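Ticket 2175 - Buzz through PA, main room
Venue: Bendley
Status: Closed, grudgingly

Reported at soundcheck by the support act, Zasarberg, who play quiet songs with a lot of space in them. The space was full of buzz. Left side of the PA only, steady, loud enough to hear from the bar. The headliner is a four-piece with two drummers and noticed nothing.

First try: swapped the mic cables on channels 1 to 4. No change, though we did find a cable labeled DEAD that works perfectly and one labeled GOOD that doesn't. Labels corrected.

Second try: turned off the stage lights. The buzz stayed, and Zasarberg asked if we could keep it that way because it suited the set.
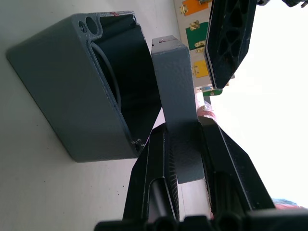

Third try: muted every channel on the desk. Still buzzing, so it had to be something after the desk. Called Dirkitz, who hired us the amps. They suggested turning it off and on again. Did so, waited 15 minutes as told, and got the same buzz back, well rested.

Fourth try: followed the left feed by hand from the desk to the amp rack. It ran under the riser, right next to the power lead for the merch fridge. Moved the feed to the other side of the stage. Buzz gone.

Follow-up, February: buzz back for the Yuan album launch. The fridge had been moved to the other side of the stage. Moved the fridge. Taped a note to it. Please don't reopen this ticket without checking the fridge first.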